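Nightstand drawer drops at the front when pulled out all the way

Asked in Furniture Repair, 23 Mar 2024

stastport_dweller
I have a small painted nightstand with one drawer and a single center knob. The drawer runs on wood, with no metal slides. Two problems:

1. In the last third of its travel the front drops and the back edge of the drawer rides up against the underside of the top. If I let go, it tips.
2. In the first third it binds on the left unless I push exactly at the knob.

The drawer is 500 mm deep on the outside. The runners are plain strips screwed to the cabinet sides. I have already rubbed them with candle wax, which helped the binding for a few days and did nothing for the drop. I would like to keep the wood runners if possible. Is this wear, or was it built wrong? I also need some kind of stop so the drawer can't come out completely.

Le Roux Joinery
Those are two separate faults, so treat them separately.

The drop comes from too much clearance above the drawer sides. A wood-run drawer needs a kicker, a strip fixed above each side that keeps the back from rising when the weight moves past the front of the runner. Many inexpensive cabinets leave it out and let the underside of the top do the job, and by then the gap is too large. Empty the drawer, close it, and measure from the top edge of the drawer side to whatever is above it. Anything over 2 mm will give you a visible drop at full travel. Glue and screw a hardwood strip to each cabinet side to bring the gap down to 1 mm. Check it at the front and the back, as the top may not be parallel to the runners.

The binding is racking. Measure the cabinet opening at the front and again at the back. The back should be equal or wider by up to 1 mm. If it is narrower, plane the outside of the drawer sides toward the rear. Take off very little and test often. If the widths are fine, look at the runners. A groove worn into one side and not the other will steer the drawer. Unscrew the strips and turn them over so the unworn face is up.

For the stop, screw a small wood turn button to the inside of the drawer back. Turn it down to insert the drawer, then up so it catches the front rail. Leave at least 60 mm of the drawer inside the case at full travel.

Do not wax over paint. Sand the contact surfaces bare first, 120 grit and then 220, and use paraffin.

binow17
just put metal slides on it. I did this on a dresser and never looked back. you lose 1/2 inch each side so the drawer box has to be narrower, I made a new one

Dronumard
Agree with Le Roux on the kickers. One addition: check humidity before you plane anything. A solid wood side can swell enough across the grain in a wet March to bind, and then it will be loose by winter. I keep a drawer indoors for a week or two with the heat on before cutting.

Also check the drawer bottom. If it has sagged below the lower edge of the sides, it drags on the front rail and feels exactly like a bad runner. Push up on it from underneath while you slide the drawer. If the drag goes away, take out the bottom, flip it, and put it back. Mine was almost 17 years old and that was the only thing wrong with it.

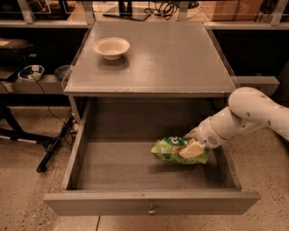
Grey nightstand with center knob, drawer pulled open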